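27 Jul 2020

Wiped the table again tonight, which makes twice today, and of course I got to wondering when a machine is going to do it for me. I've been asking since May, when I read that long piece from Fakhoury about house robots being nearly here. Nearly! My vacuum still gets stuck under the radiator.

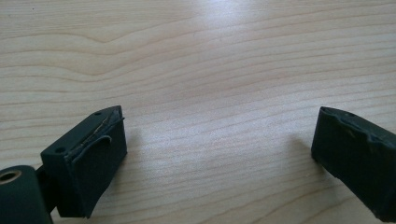 Wiping a table sounds like the easy one, doesn't it? Flat, nothing in the way. But I press harder on the sticky bits without even thinking, and I can't picture a machine knowing that. And rubber wears out. I've gone through 9 pairs of dish gloves this year, so what does a robot's grip look like after more than 20 sinks of dishes?

The Lisus people say laundry comes first. I'd settle for socks (just matching them, no folding!). Anyway, bed. The pans can soak until morning.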